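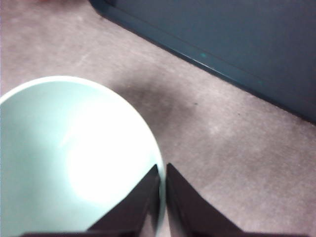
Abro hilo sobre la jornada de puertas abiertas de Zilis, a la que fui por la robótica y me quedé por los canapés. Spoiler: la robótica duró más.

Llegas, te dan una acreditación con el nombre mal escrito y te sientan en una silla plegable. Éramos unos 900 inscritos según la web. Las sillas plegables no habían leído la web.

Primera charla: Sieglinde Kröger, que dirige el laboratorio de manipulación. Empezó con «hoy no vamos a enseñar vídeos acelerados». Aplausos. Media hora después entendí lo que acabábamos de aplaudir.

La demo estrella: un cuenco verde menta en el suelo, sobre moqueta gris, y una pinza que tiene que agarrarlo por el borde. Ya está. Eso es todo. Vine en tren para esto y volvería.

Porque claro, uno piensa «un cuenco, qué tontería» hasta que ve la pinza abierta junto al borde y se descubre conteniendo la respiración con un montón de desconocidos. No vivía algo así desde los penaltis.

Kröger iba comentando en voz baja, como en el golf. Que el interior liso y claro devuelve un brillo blanco tremendo y que a la cámara de la muñeca eso le sienta regular. Que el borde es fino. Que por favor no pisáramos la moqueta.

Alguien pisó la moqueta.

Hicieron 4 intentos. En 3 levantó el cuenco. En el otro lo empujó con muchísima delicadeza, como quien aparta el plato porque ya no quiere más. Fue el más aplaudido.

Turno de preguntas. Un señor de Kettler: «¿Y esto cuándo friega?». Kröger: «Primero lo recogemos». Me parece un plan de vida.

Otra pregunta: cuánto ha practicado. Respuesta: 2.000 agarres con el sistema anterior, el Paser, antes de tocar el nuevo. Yo llevo bastantes más cuencos encima y el mes pasado rompí dos.

Luego nos pasaron a la sala de Zasley, que patrocinaba el café. La máquina de café, automática, no funcionaba. La arregló una persona con un golpe lateral. Sin comentarios por parte de los ponentes.

Repiten en febrero, por la tarde. Dicen que con tazas. Ya me he apuntado, a ver si esta vez aciertan con mi apellido.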